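Voraline to play the bar band in new series of Lutberg

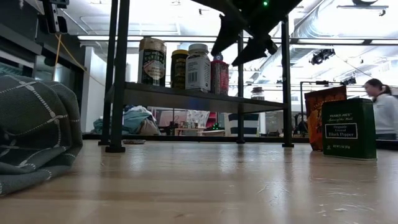

The four members of Voraline will appear in the second episode of the new series of Lutberg, playing a covers band booked for a wedding that goes wrong before the speeches. The group confirmed the news in a post to their mailing list, dated 2018-08-30, after a fan site had already spotted the singer's name in an early cast list.

The band are not playing themselves. Their characters are called Magsi, a group who had one minor hit and now work the hotel circuit, and all four have lines. The drummer has the most, including an argument in a car park with one of the show's two detectives. The bass player asked for as few as possible and got one word.

Filming took place in March over two long days in a function room on the coast. The production hired 50 extras as wedding guests and had the band play live on set, which is unusual for television, where musicians normally mime to a finished track so that the sound stays the same between takes. Voraline asked to do it live and the director agreed, on the condition that they played at half volume whenever an actor was speaking.

They perform three songs in the episode. Two are covers, and the band have been asked not to name them before broadcast. The third is Givau, the closing track from their 2013 album, rearranged as a slow dance with an accordion part. Long-standing fans will know that it has hardly been played since that tour ended. The band say they had to look up the chords.

The link between the group and the programme goes back a while. An instrumental of theirs was used over the end credits in the first series, and one of the writers has been coming to their shows for years. The part was first written for an invented band to be played by actors, but the auditions turned up plenty of people who could act and very few who could play.

A recording of the new version of Givau will be released as a seven-inch single once the episode has gone out. There will be 200 copies, all on black vinyl, with one of the covers on the other side – assuming the permissions come through. Mailing list members will get a link to order the day before it goes on general sale. Please don't write in to reserve one, as there is no way of holding copies back.

No broadcast date has been given for the series beyond "this autumn". The band's own autumn dates are not affected, and tickets already bought remain valid. Doors and support acts for each night are on the tour page.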